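Hanrahan completes heating and ventilation works at Endberg, Skiton

Wednesday, March 2, 2022

Hanrahan has finished the replacement of the heating and ventilation plant at Endberg, the multi-let workspace building in Skiton. The building remained open to tenants during the works. The new plant has been handed over to the building owner, Cikura, and is in normal service. 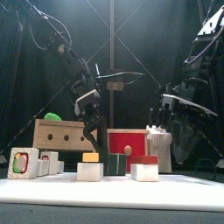
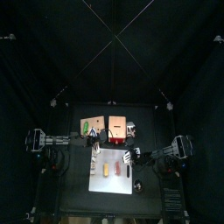
Tabletop work areas with dark surroundings, Endberg, Skiton.

Endberg provides 3410 square metres of lettable floor space on three storeys. It was heated by two gas boilers in a basement plant room, with fresh air supplied by a single roof-mounted unit. The boilers were installed when the building was first let as workspace and could only be run at full output or off. Rooms at the north end were slow to warm in the morning, while those above the plant room were often too warm by midday.

The boilers have been removed and replaced by air-source heat pumps mounted on the flat roof above the goods entrance. These supply low-temperature hot water to larger radiators on all floors. A buffer tank has been placed in the former boiler room, where the old flue has been capped and the opening made good to match the existing brickwork.

Hanrahan installed 711 metres of new insulated pipework. Most of it follows the line of the old pipes, but the second-floor run was moved out of the rooms and into the corridor ceiling, so that valves can be reached without entering let space.

The roof-mounted air unit has been replaced by seven smaller units, each with heat recovery and its own filter set. Each unit serves a separate zone and can be stopped for cleaning while the others continue to run. Supply and return grilles have been cleaned and kept where they were in good condition. Fan speed is set by carbon dioxide sensors fitted at head height in the larger rooms and at the return grille in the smaller ones.

"The main constraint was access," said Akinyi Were, project engineer at Hanrahan. "Water was drained and refilled one riser at a time, mostly in the evening, and each floor had to be back on heat before the next was started. The pipe routes shown on the original drawings were not always the routes we found."

Room temperatures are now set from a central panel on the ground floor - tenants can adjust their own radiators within limits agreed with the owner. Heat and electricity are metered separately for each floor. Readings will be issued to tenants with the quarterly service charge statement.

Deok-su Jeon, head of property at Cikura, said: "We asked for plant that could be serviced in parts. The old arrangement meant that a fault in one fan left the whole building without fresh air until it was repaired."

Balancing of the radiator circuits will be checked again in April, when the system will be running at part load. Filters will be inspected at the same visit. Noise readings taken at the boundary with the roof units at full speed were within the limit set in the planning consent.

Tenants who notice draughts or uneven heating should report them to the Endberg building office, giving the room number and the time of day.

Press contact: Frida Hallgrímsson, Hanrahan
Tenant enquiries: Lamisi Mensah, Endberg building office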